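Jadine floor coating, pale shade - workshop review

By Ravinder Kennedy

Filed under: Floors and surfaces

Jadine is a two-part floor coating sold by Lulton for garages, utility rooms and small workshops. It comes as a base and a hardener in separate tins, mixed on site and put down by roller. I coated one ground-level room with it in May and have used the room daily for 14 weeks. The previous coating was Ouellet in dark grey, which had gone at the doorway and under the bench.

Preparation

The instructions ask for a sound, dry surface with all loose material removed. I sanded the old Ouellet back where it had lifted and keyed the rest. Lulton says Jadine can go over other coatings if they are well stuck down. It took to the remaining grey without any reaction at the joins, but the dark colour showed through the first coat and a second was needed everywhere. The tin says one coat may be enough. Over a dark floor it is not.

Application

Mixing takes longer than expected. The hardener is thick and sits at the bottom of its tin, so scrape it out fully and stir slowly to keep air out. A medium-pile roller gave the most even result. A foam roller left small bubbles, which had to be sanded flat before the second coat.

Working time was adequate for a small room. The last part of the first mix began to drag and I should have thrown it away. The marks are still there behind the door. Smell is moderate during rolling and lingers overnight with a window open.

I walked on it after a day and left heavy items off for 3 days. The lighter stools went back first and left no mark.

Wear

No lifting so far at the doorway, where the Ouellet failed first. One chip near the bench, caused by a dropped cold chisel. The repair was made with leftover material kept unmixed and is visible at close range because the edge stands slightly proud.

Cleaning is straightforward. Dust sweeps off, and fresh oil wipes up with a cloth and a little washing-up liquid. Rubber scuffs need a nylon pad. Pale shades show dirt sooner than dark ones and I now mop on a Tuesday, where the old floor went a fortnight.

Visibility

The main practical gain is contrast. Dropped screws, pegs and washers disappeared on the dark grey. Black parts now have a clear outline when seen against the floor, and less time is spent feeling about under the bench.

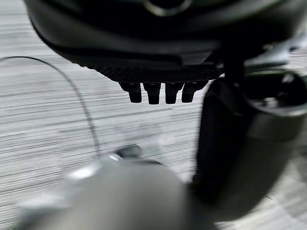 Matt black pegs against the pale floor, close up.

Bare steel is harder to find than black, though still easier than before.

Against the alternatives

I have also used Anurus, in a previous workshop. It rolls out more easily and forgives a poor mix, but it softened under hot tyres. I have not tested Jadine with a vehicle.

Score: 7 out of 10. Points lost for the coverage claim and the short life of the mixed tin.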